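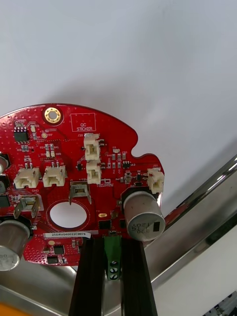 Rokwood Street Noise Survey: Project Report
Viorica Hoxha and Panagiotis Kolev
November 2, 2022

We measured traffic noise at 6 spots along Rokwood Street in August. Each reading lasted ten minutes and was taken from the sidewalk. In total we logged 3147 values.

The loudest spot was the bus stop, where the level often passed 80 decibels. The park gate was the quietest. Rain spoiled one morning, so we left those readings out. Doina Gashi checked our spreadsheet and found two typing errors, both now fixed.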